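4.2 Rules for setting up and recording simulated household trials

We came to this section the hard way, by throwing away data. The first release of the Rundik task set held 2129 simulated episodes, and when Karthik Kanagaratnam and Shahnaz Majumder went back through them with a fresh eye, only 1279 could be replayed from their stored settings and give the same result. The rest had a missing seed, a changed lighting file, a gripper model that had been swapped halfway through a batch, or a success label that two people read in two different ways. None of these faults is exotic. Each one would have been caught by a rule short enough to pin above a desk, and so we wrote the rules down, tried them for a whole collection round, and were delighted by how much easier the work became.

The rules are meant for small teams. They borrow their spirit from laboratory notebooks and from the checklists our colleagues at Mahmoudi use on real arms, and they assume a simulator that can save and restore its full state. They cover four matters: what the wrist camera must show, how a room is dressed, what is written down before an episode starts, and who decides whether it succeeded.

Rule 1: the gripper stays in view. Both fingertips must be visible in the wrist image at the start of every episode. This costs a good deal of picture area, and several readers of our early draft asked us to pull the camera forward and win it back. We tried it. Policies trained on the wider view did learn, but people checking the episodes by eye found it far harder to say where the fingers were in relation to the target, and disagreements over labels went up. We now treat the fingers as a built-in ruler. A reviewer who can see both tips can judge a gap or an offset without opening the state file, and that makes reviewing quick and rather pleasant.

Rule 2: rooms keep their ordinary fittings. It is tempting to strip a simulated room down to a floor and four flat walls. We ask that switch plates, outlets and baseboards be left in place, even where the task has nothing to do with them (Figure 7). They give the eye a sense of scale and upright, and they give a learned policy the sort of small, dull detail it will meet in any real home. Sumaiya Paul made the case for this rule very early on, and we are glad we listened to her. Objects on the floor should also be allowed to sit at whatever angle the placement routine gives them. Squaring them up by hand produces tidy pictures and a badly skewed set of approach directions.
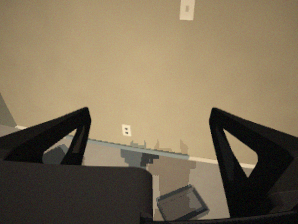 Figure 7. Wrist view in a simulated room, with both gripper fingers in view, a tray-like object on the floor, and a switch plate and an outlet on the wall.

Shadows deserve a rule of their own, and Rule 3 says that shadow settings are part of the task definition. Low-resolution shadow maps give stepped, blocky edges, and a policy can come to lean on those edges as though they were solid things. We do not insist on soft, costly shadows. We insist that the setting is stored, that it stays the same within a batch, and that at least one held-out batch uses a different one. In our own runs this held-out batch was 144 episodes, small enough to render overnight on one machine, and it taught us more about our policies than any other test we ran. We would urge anyone who has skipped this step to try it once. It is great fun to see which skills carry over.

Rule 4: write it down first. Before an episode begins, the following must already be on disk: the random seed, the room file and its version, the gripper model, the camera pose relative to the wrist, the shadow and light settings, and the wording of the instruction. A record completed after the run is marked as such and kept out of the main set. This sounds strict, but with the Vamix logger it takes no effort from the operator, who simply cannot press start until the fields are filled. Taras Derkach wrote the check in an afternoon.

Rule 5: the success test is agreed before collection and never edited during it. If the test proves to be wrong, the batch is closed, the test is given a new number, and a new batch is opened. Old labels stay with the old number. We also keep failed episodes, with a short plain note on each. "Left finger touched the rim" is a good note. "Bad grasp" is a poor one, and Jarrah Maihi, who read every note in the second round, sent a fair number of those back to their authors (two of them to the writer of this paragraph).

For the second round we collected 500 episodes under all five rules. Every one of them replayed from its stored settings on a clean installation. We do not claim that the rules alone explain this, as the team had also grown more practised by then and the Prurnolix physics build had been fixed at one version. Still, reviewers reported fewer arguments over labels, and the pile of episodes set aside for a second opinion was small enough to clear over lunch.

Two questions remain open. The first is how often the camera pose should be varied. A fixed pose makes Rule 1 easy to check, yet real cameras get knocked, and a standard that forbids any movement would be the wrong one to carry over to hardware. The second is whether the fingertip rule makes sense for suction tools, where there are no fingers to see. We have a draft wording that speaks of "the contacting part of the tool", and we would welcome comments on it from groups with more experience of such tools than ours. The draft is given in full in the appendix, next to the record template.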